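Home > Tables and play > Table sheets > Ellska

Ellska Printed Table Sheet, Grid with Food Drawings
Item 712
Sold by Pronitz
In stock, leaves our warehouse in Plirkstead the next working day

The Ellska is a white table sheet for families, play rooms and classrooms where one table has to serve many purposes in the same day. In the morning it is for breakfast, then come the blocks and the crayons, and in the evening somebody needs the same place to sort papers. The sheet stays on the table all this time. It is printed with a grid of thin dark lines, and it has cartoon drawings of food, so the table looks friendly also when there is nothing to eat on it.

We have sold this sheet for a few years and we have changed it two times after the wishes of our customers. The grid lines are now thinner than in the first version, and the edge lies down faster after unpacking. The food drawings are the same as before. When we asked if we should change them, the answer was very clear, and so the milk and the egg have stayed.

Please read the part about measuring before you order. Most of the returns we receive are for wrong length.

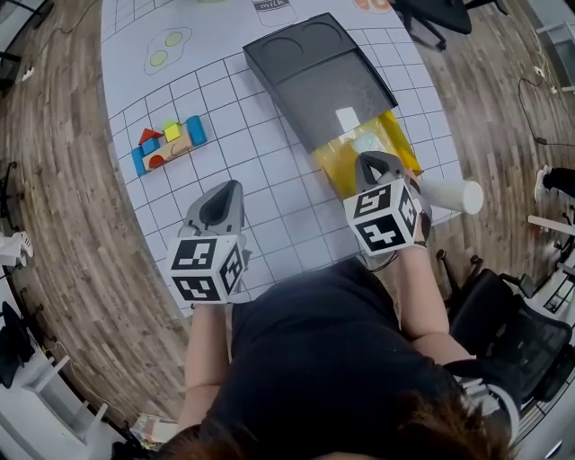 THE PRINT

The drawings are simple and large enough that a small child can name them from the chair. There is a milk container with the word "milk" on a dark label, and there is a fried egg, drawn in outline, with two yolks. The yolks are pale green. We are often asked if this is a printing mistake. It is not a mistake, the designer wanted them in this color, and children usually find it funny.

The grid lines cross the white ground and make square tiles. Many customers tell us that they bought the sheet for the drawings and kept it for the grid. A line is a good helper at a table. You can build a row of blocks along it, or put your building across the lines in a diagonal if you like this better. You can also give every child a number of tiles and say, this is your garden, that one is the garden of your sister. It does not stop all the quarrels but it gives you something to point at.

The lines are a decoration and a help for play. They are not a measuring tool. Please do not cut fabric or wallpaper after them. On a soft sheet the lines can look a little curved if the sheet is pulled more on one side, and this is normal.

WHAT IT IS GOOD FOR

Building with blocks. Blocks in strong colors are easy to find on the white ground, and natural wood also shows well. In our pictures you see wooden pieces in the middle with blue ones at the two ends, and red and yellow ones placed between and around them. Long pieces and cylinders lying on the side work fine. For high towers, please smooth the sheet with your hand first. A small fold under the first block becomes a big problem at the fifth.

Sorting games. Say a color, and the child brings the piece to a free tile. With older children you can say "two tiles from the egg, one tile to the left" and this way they learn directions without noticing that it is a lesson.

Playing shop and kitchen. The drawn food can be sold, cooked and served. A tray on the sheet makes a good counter or a stove.

Unpacking and packing. A white table is a good place to empty a bag or a box and look what is inside. Small parts do not disappear so easily as on a dark table top. We use one of these sheets ourselves at the packing table in Plirkstead.

Normal meals. The sheet can be used for eating. Put a mat under hot dishes. Always.

HOW TO MEASURE YOUR TABLE

Measure the length of the table top from edge to edge with a hard ruler or a tape. Decide how much should hang down on each side, and add this two times. Do the same with the width. If there are small children who pull on things, we advise a short overhang, or no overhang at all.

The standard length is 198 cm. If your table is shorter, you can cut the sheet with normal scissors. Cut along a grid line and it will be straight enough. The edge does not come apart after cutting and needs no sewing. Please look at the drawings before you cut, or the milk may lose its top. We recommend to lay the sheet on the table for one night, move it until the drawings are where you want to have them, and cut the day after.

For a round table the sheet is possible but not so nice. The corners hang down low and people step on them. We suggest that you cut it round, with a string and a pencil on the back side.

If you need a longer piece than the standard one, write to us with the length in centimeters. A cut piece made for you cannot be returned.

FIRST DAYS AFTER UNPACKING

The sheet comes rolled, never folded. Take it out of the tube and roll it once in the opposite direction, with the print outside. Leave it like this for one hour, then lay it on the table. In a cold room it needs more time. Some books on the corners will help. Do not use an iron, also not through a towel. A few customers have tried it, and we have their photos.

When you open the tube there is a light smell of new print. Open the window and it will go away in two or three days.

CLEANING

Wipe with a soft cloth, warm water and a drop of dish soap. Wipe once more with clear water and dry it.
Wax crayon: a little cooking oil on a cloth, wait one minute, then soap and water.
Water color: water is enough.
Ballpoint pen: try soap quickly. If it has dried, some shadow can remain.
Permanent marker: does not come off. We are sorry.
Modeling clay: let it become hard, lift it with a plastic card, then wipe.
Tomato sauce, turmeric and beet: wipe before you sit down again. These three are the most difficult on white.
No washing machine, no dryer, no bleach, no scouring powder.

In our own test one sheet was wiped 2000 times with a soft cloth and soap. The grid lines were still there at the end and the food drawings had become a little lighter. With a rough sponge the result was worse much earlier, so please use the cloth. 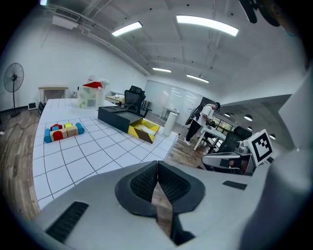 Grid sheet on a large table, with toy blocks and a storage bin at the far end.

ON A LARGE TABLE

A large table gives the most pleasure with this sheet. You can leave the building at one side and still have place for other things, and the bin for putting everything away can stand at the back of the same table. We like this arrangement for play rooms and offices where children sometimes visit. With a light wooden floor or a brown one, the white does not look cold.

On tables which are used from all sides, please think about who sits where. The drawings are all placed for looking from one long side. A child on the other side will see the milk upside down. For some families this is a reason for discussion, so we mention it.

To keep the sheet in its place you can use normal table clips, four pieces for a small table and six for a large one. On very smooth table tops a thin anti-slip mat below is better. Double-sided tape holds well, but it may leave glue on the back side and also on your table, and we cannot take responsibility for this.

DETAILS

Name: Ellska table sheet
Item: 712
Ground color: white
Print: grid of thin dark lines, cartoon food drawings, one side only
Length: 198 cm
Can be cut: yes
Packing: rolled in a cardboard tube
Guarantee: 12 months on the print and on the surface, for normal home use

In the tube: one table sheet, one care card.
Not in the tube: blocks, tray, bin and all other things which you see on the table.

GOES WELL WITH

Paracha block set. Mixed shapes in wood, partly painted. Can be ordered separately, please see the page of the set for the list of pieces and the recommended age.

Pronitz table clips. Sold in bags of four. They fit table tops of normal thickness. For very thick tops please ask us first.

QUESTIONS FROM CUSTOMERS

Can I leave it on the table all year?
Yes. Lift it from time to time and let the table breathe, above all if it is oiled wood. Water that runs under the edge should be dried the same day.

Is it possible to use it outside?
For an afternoon, yes. Strong sun over many weeks makes the white more yellow. Wind is also a problem without clips.

Does the color come off on hands or clothes?
No, not in normal use. Alcohol cleaner can take off the color, so please do not use it.

Can I put it on the floor?
It is made for tables. On the floor it can slip when a child runs over it, and we do not recommend it.

My sheet has a wave in the middle. Is this a defect?
Most often it is only from the roll. Wait three days. If the wave is still there, send us a photo with daylight from the side and we will exchange the sheet.

Do you have it with fruit drawings, or without drawings?
At the moment no. A version with the grid only is planned for October.

DELIVERY AND RETURN

The tube is long and does not fit in most mailboxes. If nobody is at home, the driver takes it to the next pickup point. Sheets which are not cut and not used can be sent back in the same tube. Please keep the tube until you are sure about the length, we cannot accept folded sheets. The costs of sending back are paid by the customer, except when we have made the mistake.

For questions about an order, write the item number and your order number in the subject line. We answer on working days, mostly before 4 p.m.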